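Game Design 2: Fighting Games
Handout for Session 9: Frame data and move lists
Tutor: Beryl Blackburn

Read this before the session. The exercise at the end is due in September and should be sent to Kyrylo Kravchuk, who is marking this block.

1. Terms

Every attack in a fighting game has three parts. Startup is the time between the button press and the first moment the attack can hit. Active is the time during which it can hit. Recovery is the time after that, when the character can't yet do anything else. All three are measured in frames, and most games in the genre run at 60 frames a second.

Advantage is the difference between when the attacker can move again and when the defender can. It is written from the attacker's side. A move that is +2 on block lets the attacker act two frames before the defender. A move that is -9 on block leaves the attacker stuck for nine frames while the defender is free, so any attack with a startup of nine frames or less will punish it if it reaches.

Games differ over whether the first active frame is counted as part of startup. In our notes it is counted. Check this before you copy numbers from a fan site.

2. The practice game

We use Tredum for all the exercises. It has a small cast and the training mode shows frame counts on screen. The two characters you need are Coetzee and Prulleo.

Coetzee is slow and hits hard. His standing heavy has long startup and does 32 damage, and his throw has better range than anyone else's. Prulleo is quick, with short reach, and has to stay close to do anything useful. 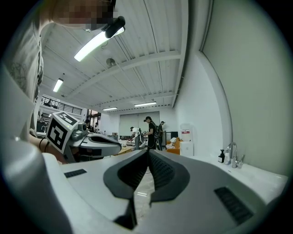 Last year several people wrote that Coetzee was the weaker character and gave his startup numbers as the only evidence. Startup alone does not tell you this. Look at reach, damage and what happens on block as well. Dorottya Csizmadia's essay in the course folder handles this well and is worth reading for the section on spacing.

3. Writing a move list

A move list is for players and a frame table is for designers, but they should use the same names. Put the input first, then the name, then any condition such as "in the air" or "close only". Group normal moves, special moves and throws separately. Leave out moves that share an animation and differ only in sound.

Write inputs for a character facing right. Use words (down, forward, heavy) and avoid number notation unless you include a key.

4. Exercise

Pick one character and make a frame table for six normal moves. Then change one value in one move and explain, in no more than 75 words, what that does to the match between Coetzee and Prulleo.

Enikő Bíró has the login details for the lab copies.

Handout revised August 15, 2022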